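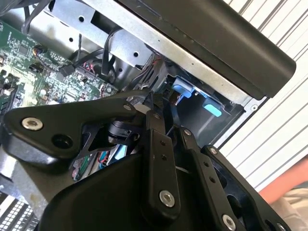

Board: Refurb & Recycling > Equipment > Reviews and War Stories

Thread: Frota teardown package, second month. Anyone else paying for this?

padville_trev
Posted May 29, 2025

I run the bench at a small refurb shop in Padville. We signed up for the Frota package from Tultico, the desktop teardown one. Two arms, wrist cameras, one fixed camera, a printed fixture plate and a subscription that renews itself with more confidence than anything else in the box.

Price so far: 3211 dollars to get it set up, then 233 a month. The arms are leased as part of that, so when I stop paying I get my table back and not much else.

What I wanted was somebody to pull hard drives out of office towers all day without asking me about podcasts. What I have is a machine that can do the drive part of the job on the models it knows, at a pace I would describe as thoughtful. It will line up on a blue release tab, consider it, back off a hair, and line up again. I have employees like that and I like them fine, but they also answer the phone.
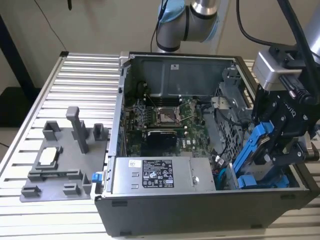

Frota at the drive bay, blue carrier in the gripper. Side panel comes off before it gets a turn.

The good stuff first. Tool-less carriers are where it earns its keep. The grip on the plastic is gentle, and in two months it hasn't snapped a tab, which puts it ahead of me. The wrist view is also better than I expected. You can watch from the office and tell whether it's on the tab or next to the tab, and those are very different afternoons.

The less good: cables. Every tower that comes through here was last closed by a person in a hurry, and the slack goes wherever it goes. The brochure tower had cables like a hotel bed. Mine don't.

Asking before the July renewal. Keep it, or go back to a person with a screwdriver?

Trevor Lapointe

caddy_shack
Go back to the person. I can empty a bay in the time it takes that thing to home itself. Also 233 a month buys a lot of screwdrivers.

padville_trev
It does. The screwdrivers just lie there, though. I've checked.

hung_h
Hưng Hoàng here, I do the setups for Trultimau. We resell Frota and two other packages, so weigh this accordingly.

Cables are the most common complaint I get and it's fair. The stock routine assumes the data and power leads have been dealt with before it goes for the carrier. If you ask it to handle connectors, it needs a clear line to them and it needs the tower sitting exactly where the fixture expects it. Most of the bad cycles I get called out for are a case that crept on the table, and the arm being very precise about the wrong place.

Things to try before you cancel:

Put a hard stop behind the case so it can't creep. The slotted tables make this easy.

Turn the approach speed down near the bay and up everywhere else. The default is one speed for the whole trip.

Re-teach the carrier position from the wrist camera, with the gripper pointing at the bay the way it will during the job.
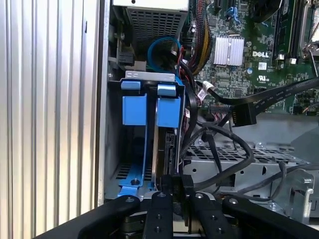
That last one matters most on the Dells, where the two release tabs sit close together and the fingers have to come in at a sensible angle. People teach it from straight overhead because it looks tidy on the monitor. Then it goes in tilted on the real run and they send me an email with a lot of capital letters.

caddy_shack
So the fix for the labor-saving robot is more labor.

hung_h
An hour, one time per model. I've spent longer than that on a printer.

caddy_shack
Everyone has spent longer than that on a printer. It isn't a recommendation.

binsorter_general
I'm with Hưng on the hard stop and with caddy on the money. We had the trial unit. The motion was good, the support was polite, and the per-model teaching ate us alive. We're a mixed-lot shop. One pallet is all the same tower, the next is nine kinds of junk and a bread machine. If you run long batches of one chassis I think it pays. If you don't, you've hired a specialist to work the front counter.

How mixed are you, Trevor?

padville_trev
Not very, lately. We picked up a lease return from a school district, 2000 towers and most of them close relatives. That's the whole reason I took the meeting with Tultico in the first place.

I did the hard stop this morning. Took a scrap of angle and two bolts. Then I re-taught the carrier with the wrist low and the fingers pointing up the bay like Hưng said, and slowed the last stretch.
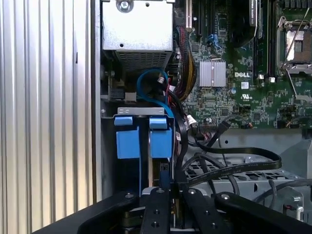 Early days, but I've had to get out of my chair a lot less. It still hesitates before the tabs. I've decided that's its personality and I'm leaving it alone.

What I'd still like from Tultico is a way to save a taught position with a name I pick. Right now my carriers are called POSE_A and POSE_A_COPY, and I've already loaded the wrong one, with the arm heading for the power supply like it had a grudge.

hung_h
You can rename them, but only from the desktop app. Right click in the list on the left. The tablet version hides it. I have complained to them and will do so again.

caddy_shack
Right click. The future.

binsorter_general
Trevor, see if they'll do a fixed term on the lease instead of the rolling one. They did offer us that, very late, when we were already boxing up the trial unit. With a job your size I'd ask now, while they still think you might leave.

padville_trev
I might leave. I've been practicing saying it.

Found the rename, thanks. It's now called LEFT TAB FIRST. I'll post what they come back with on the term. Caddy, if you're ever near Padville you're welcome to race it. Loser sweeps.

caddy_shack
Does it sweep?

hung_h
That's a separate package.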